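How to tell if a robot arm is ready for a chore

Before you buy an arm to clear a table or sort parts, test one chore in simulation. It costs you an evening and breaks no plates.

1. Pick one small job. "Put the block in the bin" will do. "Tidy the kitchen" is too big.

2. Write down what counts as done. In my runs the block has to be in the bin and the gripper has to be open and clear of it.

3. Start with the fingers open and the arm away from the objects. Change the start position a little on every run, or you will only learn that it can repeat one move. 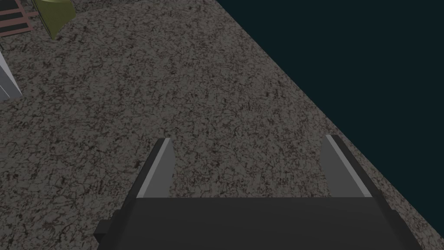

4. Run it 3,000 times overnight. My last batch in Sternura finished 2,401 of them. That sounds good until you picture one plate in five on the floor.

5. Sort the failures. Most of mine were grasps that closed too early.

6. Try the same job on a real arm, 10 runs, with someone at the stop button. Expect a lower score. Hanne Bundgaard got 3 out of 10 with a job that looked fine on screen.

For now I would trust an arm with one fixed job at a bench. Laundry and dishes can wait.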